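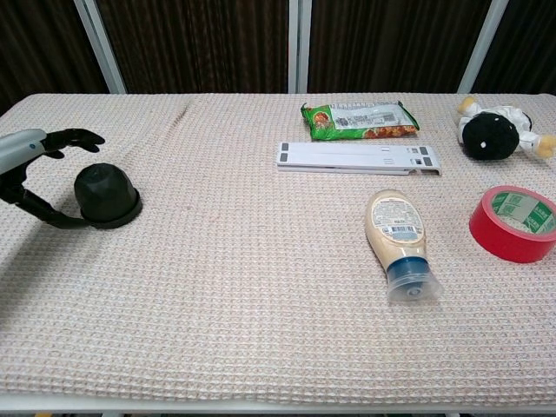

Bench 2 with the waffle cloth on, items as laid out.

Ticket: Table cover creeping and bunching
Site: Fasuvden, room 7
Opened by: Njoroge Shemweta
Date: March 31, 2025
Priority: 3
Status: Monitoring

Reported: The beige-pink cloth on bench 2 moves when items are dragged across it. Wrinkles form, and a faint diagonal crease keeps returning toward the upper left center. Small packs lean on the folds and their labels are hard to read.

Checked: Frame level. Feet tight. Cloth matches the Makholm covers bought in December. Same cloth on bench 3 does not creep.

Tried:
1. Turned cloth 90 degrees. Crease came back after one shift.
2. Washed without softener, dried flat. Less creep, crease fainter.
3. Red tape under the back edge. Holds, but leaves residue on the white metal. Removed.

Load notes: The black rubber dome grips the weave through its flange and pulls the cloth along when slid. Lift it. The mayonnaise bottle and the snack pouch cause no movement. Flat white plastic tray-like item not tested.

Next: Fit 2 edge clips from the Fekete order. If creep continues, swap cloths between benches 2 and 3 and log the result under this ticket.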